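Workshop notebook, November
Entry: open day at the Fludton unit, demo cell notes

Writing this up the same evening while I still remember which problems were ours and which were the building's.

Doors were at 10:00. I got in at 7:30 and powered up the cell first thing. The arm homed without complaint. The controller came up with the old network settings again, so whoever reads this next, the fix is still the one written inside the cabinet door. I have asked for it to be made permanent. It was asked for after the Kereama visit too.

Plan for the day was 3 sessions of the cup task on the arm, with a talk between them in the front room. The Jandus people were coming for the second session and wanted to see it run on the same settings we sent them in the report. Those are the settings from run 523. I loaded that file and left it alone all day, although I was tempted to raise the approach speed for the morning crowd, who were mostly families.

Setup. Table was wiped down and moved back against the floor marks. It had drifted toward the window since last week, enough that the taught positions were off by a finger width. I would like to bolt it. Failing that, somebody please stop using it to prop the side door. I re-taught the home pose and the place pose and left the pick pose as it was.

Lighting. Blinds down on the street side, lamps on the left only. With both sets on, the cup rim washes out in the wrist view and the detector starts guessing. One side gives a soft shadow and a clean rim. I know the room looks gloomy like this and a couple of visitors said so. It stays gloomy until we have a better exposure setting.

First session. Went fine for the first half hour. Then the gripper started closing early. I stopped it, let the visitors look at the stationary arm and answered questions while I checked. The finger screws were tight. The trouble was the close command going out before the arm had settled, which we have seen before when the logging is writing to the shared drive. Switched logging to the local disk and the early closing went away. Need to copy those logs across tomorrow before the disk gets cleared.

Questions from the morning, in case they help with the sign we keep meaning to make:

How does it know where the cup is? (Most common by a long way.)
Is somebody driving it?
What does it do if I move the cup while it's going?
How much did it cost?
Can it do the dishes?

For the third one I let people try it between runs, with the arm in hold. If the cup is moved after the last look, the arm goes to where the cup was. People like seeing that more than they like seeing it succeed. I think we should put it in the demo on purpose and say what is going on.

The talk ran long. It always does. I would cut the slide with the full wiring diagram. It is unreadable from the second row and the floor wiring is there to look at anyway, just behind the table.

Second session, Jandus. They stood on the far side of the tape and watched without saying much, then asked for the same run again with the cup shifted. They wanted to know how far over the rim the held piece has to be before we let go. The answer in the report is given from the middle of the cup, and they had read it as being from the rim, so the number made no sense to them. My fault for not putting a sketch in. I drew one on the whiteboard and they copied it down.

They also asked about soft items and how much squeeze we use. I said we close to a set width and don't measure force on this gripper. That was not what they hoped to hear. They have parts that mark easily and would need something better. I said we could look at padded fingertips first, which is a cheap test, and they agreed to send sample parts.

We stepped through the approach slowly for them and kept the wrist view up on the monitor the whole time.
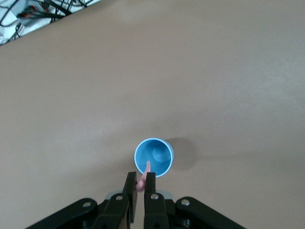

The other thing they brought up was cycle time. At the run 523 settings we are slow, and I said so before they did. Most of it is the pause for the second look. We could drop that look when the cup hasn't moved, but then we need a reliable way to know it hasn't moved, and I don't want to promise that yet. I told them we would test it with the second look on and off and send both results.

Third session. Quieter. A group from the college came through and wanted to see the program more than the arm, so I put the state list up on the monitor and let it step. Two of them spotted that the retry counter never resets after a manual stop. They are right. It has been like that since we moved the code over from the Korkasine cell. Logged it.

One stop during this session when a visitor leaned over the tape. The arm was nowhere near, but I hit the button all the same and reset. The tape is not enough. I want the proper posts and chain from the store for next time, set 60 cm further out than the tape is now. The monitor will have to move or people at the back won't see it.

Shut down at 16:30. Arm parked, air off, cabinet locked, blinds back up. Key is in the usual drawer.

To do:
Copy local logs to the shared drive, then switch logging back and find out why it stalls the close command.
Fix retry counter reset.
Padded fingertips: check what we have in stock before ordering.
Redo the release figure in the report, measured from the rim, with a sketch.
Second look on/off test, same cup, same lamps.
Bolt the table or get brackets.
Posts and chain.
Network settings on the controller. Again.

Jandus samples are supposed to come by post. If a box turns up with no note in it, it's probably that. Put it on my bench and don't open it near the grinder.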